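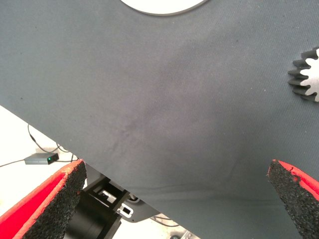
Brodie Whitelaw schrieb mir nach dem letzten Beitrag, ich solle beim Radlader nicht auf den Lack schauen, sondern mir zuerst das Hubgerüst und die Bolzen zeigen lassen. Den Rat habe ich befolgt und mir den Lader in Nemesberg ein zweites Mal angesehen.

Die Maschine ist ein kleiner Knicklenker von Gakmont mit 3294 Betriebsstunden. Für unseren Hof reicht das. Wir fahren damit Mist, Schüttgut und ab und zu eine Palette, mehr als 5 Stunden pro Woche kommen selten zusammen. Der Verkäufer hatte den Motor schon warmlaufen lassen, was mir nicht gefiel. Ich bin deshalb am nächsten Morgen noch einmal hin und habe selbst kalt gestartet. Er sprang sofort an, etwas Rauch, nach einer Minute war er weg.

Am Knickgelenk war Spiel, aber wenig. Die Bolzen an der Schaufel sind neu, die Buchsen vermutlich nicht. Im Hubzylinder links schwitzt eine Dichtung. Das ist keine große Sache, kostet aber einen Nachmittag. Die Reifen haben noch 60 Prozent Profil - sagt der Verkäufer, ich hätte weniger geschätzt.

Länger aufgehalten hat mich die Hydraulikpumpe. Unter Last wird sie laut, und zwar gleichmäßig, nicht stoßweise. In der Werkstatt bei Udwood meinte man, das könne auch nur ein zugesetzter Saugfilter sein. Der Filter kostet 107 Euro, eine Pumpe ein Vielfaches. Ich habe den Preis also so verhandelt, als wäre die Pumpe fällig, und wir haben uns in der Mitte getroffen.

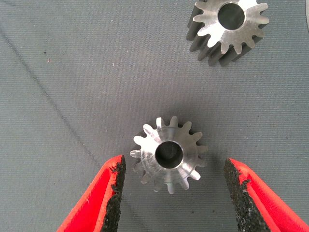
Was als Nächstes ansteht

Zuerst Ölwechsel, alle Filter und Abschmieren. Danach kommt die Dichtung am Hubzylinder dran. Die Palettengabel vom alten Lader passt leider nicht an die Aufnahme, da brauche ich einen Adapter. Tuhiwai hat einen im Programm, allerdings mit Lieferzeit bis August. Bis dahin leihe ich mir die Gabel vom Nachbarn, der dieselbe Aufnahme fährt.

Den alten Lader behalte ich vorerst. Er steht hinten in der Halle und braucht eine neue Batterie.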